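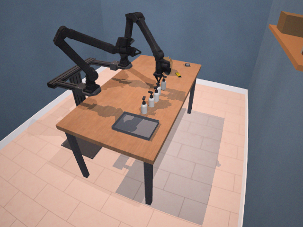
Abb. 1: Simulierte Arbeitszelle mit zwei Roboterarmen, fünf Pumpflaschen und Ablageschale

Projektbericht: Besuch des Tags der offenen Tür bei Nutalon

1. Anlass
Im Rahmen des Projektmoduls Automatisierungstechnik besuchte die Projektgruppe im Juli den Tag der offenen Tür der Firma Nutalon am Standort Trultau. Das Unternehmen besteht seit 2003 und entwickelt Software für die Planung von Montage- und Verpackungsplätzen. Die Führung übernahm Sandro Santoro aus der Abteilung Simulation.

2. Ablauf der Vorführung
Die Vorführung begann um 10 Uhr und war in drei Abschnitte gegliedert: Aufbau der virtuellen Zelle, Bewegungsplanung und Auswertung. Gezeigt wurde die Umgebung Vistolley, in der Arbeitsplätze vor der Beschaffung der Hardware vollständig am Rechner nachgebildet werden. Als Aufgabe diente das Umsetzen von Flaschen in eine Schale. Herr Santoro erläuterte, dass die Anordnung der Gegenstände je Durchlauf verändert wird – ein Versuchsplan umfasst in der Regel 500 Durchläufe.

Besonderes Gewicht lag auf der Wahl der Kameraposition. Neben der Übersichtsansicht steht in Vistolley eine Ansicht aus der Nähe des Greifers zur Verfügung, die ein Weitwinkelobjektiv nachbildet.

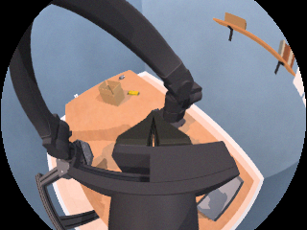 Für die Auswertung werden beide Ansichten zeitgleich gespeichert. Auf Nachfrage der Gruppe wurde ausgeführt, dass die starke Verzeichnung am Bildrand bei der Kalibrierung berücksichtigt werden muss.

3. Bewertung
Der Besuch war für das eigene Teilprojekt von Nutzen. Die Gruppe wird das Prinzip der zwei Ansichten übernehmen. Offen blieb die Frage, wie Reibung und Nachgiebigkeit der Greiferfinger modelliert werden; Unterlagen hierzu wurden zugesagt.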